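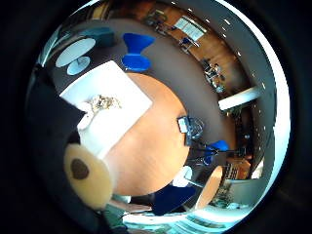
Home Syllabus Projects Reports Contact

My report is on the open day at Ondholm, where our class went on Tuesday to see how people teach robots to handle small stuff. I was expecting a big factory hall and got an office instead, with blue chairs, gray carpet and a big round wooden table where the work gets done. The program is called Ilimus, and the idea is that people do a simple job by hand, over and over, and the recordings become lessons for a robot arm. Our guide said they want 2000 recordings of each job before they train anything – and they had 131 of the newest one! I got to try it too, and my wrist was tired after 25 rounds. You have to move slower than feels natural, and I kept rushing the part where you let go.

The second half was about packing. A soft pink thing in a white box sounds easy, but soft things squash differently every time you grab them, so this job needs a lot more variety than stacking blocks would.
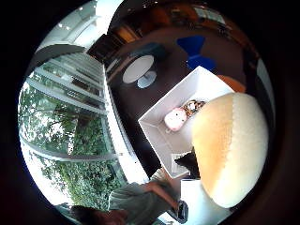 Renata Retamal told us the grabbing is usually fine and it's the letting go that takes the longest to learn, so I felt a bit better about my own rounds. She also said to try the job with both hands – I ran out of time for that.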